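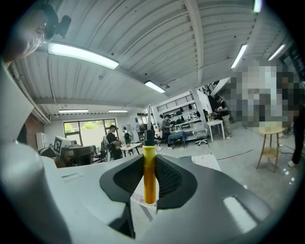 Figure 4-1. Screwdriver held upright between the finger pads, tabletop in the lower part of the view.

4. Recording demonstrations with the hand-held gripper

4.1 Scope

This section covers the recording of manipulation demonstrations for the Binia study, from bench preparation to episode review. It applies to the hand-held gripper only. Mounting the same finger pads on an arm is covered in section 6, and training is covered in section 7.

The method under test is grasp-conditioned replay. An operator performs a short task by hand, the wrist view is stored with the jaw width, and a policy is later trained on the two streams together. The study compares this policy with one trained on the wrist view alone. Both policies receive the same episodes, so an error made while recording affects both sides of the comparison and is hard to find afterward.

4.2 Before you start

You will need:
– one hand-held gripper with finger pads fitted
– the object set for the session
– the task sheet
– a recording computer with Trestico installed
– a table with clear space on all sides

1. Inspect the finger pads. The textured inserts must sit flat in their recesses. Replace a pad if any corner of the insert has lifted.
2. Close the jaw by hand and release it. It must return to fully open without sticking.
3. Wipe the lens with a dry lens cloth. Do not use alcohol.
4. Start Trestico and select the Binia profile. Confirm that the jaw width reading changes when you squeeze the trigger.
5. Enter the operator code and the object set number. Names are not stored with the episodes.

NOTE: The profile loads the exposure setting along with the stream list. If you change exposure by hand, the change is lost the next time the profile is loaded.

4.3 Jaw width calibration

Calibrate at the start of each session and again after any change of pads.

1. Open the Calibration tab and press Zero.
2. Close the jaw fully on nothing and hold until the counter stops.
3. Open the jaw fully and hold until the counter stops.
4. Close the jaw on the gauge block and press Check.
5. Read the result. If the check fails, repeat from step 1. After a second failure, stop and report the gripper number to Marthinus Naidoo.

CAUTION: Do not calibrate with an object between the pads in step 2. Trestico accepts the reading, and every width in the session will then be offset by the thickness of the object.

4.4 Recording an episode

An episode is one complete attempt at one task. Failed attempts are kept and marked. They are used in the evaluation described in section 8.

1. Place the object in the start area shown on the task sheet. Vary its angle between episodes.
2. Hold the gripper with the jaw open and the object in view.
3. Press Record and wait for the tone.
4. Move toward the object at a steady speed. Keep the pads in view throughout the approach.
5. Close the jaw until the object is held, then pause for one second.
6. Carry out the task.
7. Release the object, withdraw the gripper, and press Record again.
8. Mark the episode as Complete, Failed or Discard.

Discard is for episodes in which the recording itself went wrong, such as a dropped stream or a wrong object number. A dropped object is a failed episode.

For long, thin tools, grip the handle and leave the shaft free. Upright and horizontal grasps are logged under separate task codes even when the object is the same. Squeeze only as far as needed to hold the tool. The width value at the pause in step 5 is used as the grasp label, and over-squeezing pushes soft handles toward the label of a thinner object.

If two operators work at one bench, the second stays out of the start area until the end tone has sounded.

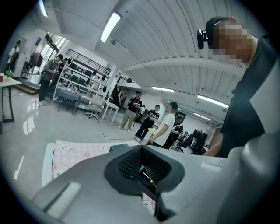 Background activity does not need to be stopped while recording. The first Binia set was recorded in July with the area around the bench cleared, and the resulting policy lost accuracy when other people were working nearby. The protocol now calls for ordinary conditions. Do not ask others to leave, and do not hang screens behind the table.

Faces are blurred during export. The operator does not need to do this by hand, but must not copy files from the capture folder before the export has run.

4.5 Session size

A session ends at 200 episodes or when the task sheet is finished, whichever comes first. Operators should rest between task codes. In earlier sets the approach speed rose noticeably toward the end of long sessions, and those episodes had to be weighted down in training.

The target for one object set is 800 episodes across all operators. The count shown in Trestico includes failed episodes and leaves out discarded ones.

4.6 Reviewing episodes

Review is done on the same day by someone other than the operator.

1. Open the session in Trestico and select Review.
2. Play each episode at double speed. Look for frozen images and for jumps in the width trace.
3. Compare the mark (Complete or Failed) with what the episode shows. Correct it if needed and enter a reason.
4. Check that the pause at the grasp is present. Episodes without it are sent back with the code NP.
5. Press Close Session. The session is then locked.

NOTE: A locked session can be reopened only by the study lead, Yolandi Makhubela.

4.7 Interim result

The figures below are from the review of 2021-10-25 and are given so that operators can judge what a normal session looks like. They are not final.

Episodes reviewed: 489
Sent back with code NP: 177

The share sent back is too high. Most of the NP episodes came from the upright grasp codes, where operators tended to start the task as soon as the jaw closed. The one-second pause in 4.4 step 5 applies to every code – upright grasps are not exempt.

No comparison between the two policies should be drawn from this set until the NP episodes have been recorded again. The earlier comparison, made on the Kong object set, is reported in section 8.3.

4.8 Shutting down

1. Close Trestico and wait for the export to finish.
2. Leave the jaw open. Storing the gripper closed flattens the pad inserts.
3. Return the object set to its box and check it against the lid list.
4. Hang the gripper on the rack in the Bikudau cabinet and plug in the charging lead.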